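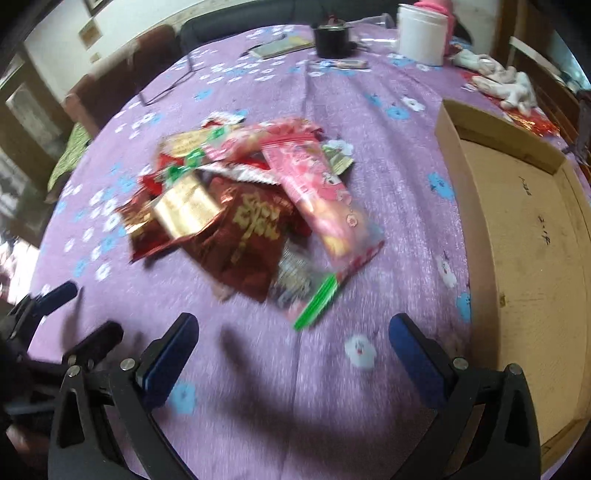 Snack packets in a heap, a cardboard box next to them, and our grippers about to get busy.

How do you teach a robot to tidy up snacks?

Hi! I help run the Larnudora Robot Club, and this season our big project is called Jendcombe. The job sounds easy. Pick up a packet, put it in the box, go back for the next one. You could do that while singing a song, right? A robot finds it really, really hard!

Think about how you grab a bag of chips. Your fingers feel it squish, so you squeeze a little less. If it slides, you squeeze a little more. You've been practicing since you were a baby, and a robot hasn't practiced at all. So we show it.

Our grippers have 2 fingers each, with dark blue pads at the tips. You hold the tool in your hand, and when you squeeze, the fingers close (it's a bit like using giant tweezers). Most kids use one gripper in each hand, and your brain gets muddled the first few times. Mine did!

Every time somebody moves a packet into the box, we save a recording of it. One turn like that is called a demonstration, or "demo" for short. Later, a computer program looks at all the demos and hunts for patterns. Where do the fingers go first? How wide do they open? When do they let go? Bit by bit it works out what to try by itself. By July we had 1051 demos, and the kids cheered so loudly that somebody came in to check on us.

Why snacks? Well, look at the heap. Some wrappers are shiny and bounce the light around, which can confuse a camera. One pouch is see-through. They're all piled on top of each other too, so you have to decide which one to take first. And the flowery tablecloth makes it trickier, because the program has to learn that a printed flower isn't something to pick up.

Want to try it at home? Get 2 pairs of kitchen tongs, 8 small packets and a box. Hold a pair of tongs in each hand and move everything into the box. Then do it again with one eye closed. It gets a lot harder, and you'll feel a bit sorry for the robot.

Next month we start on socks.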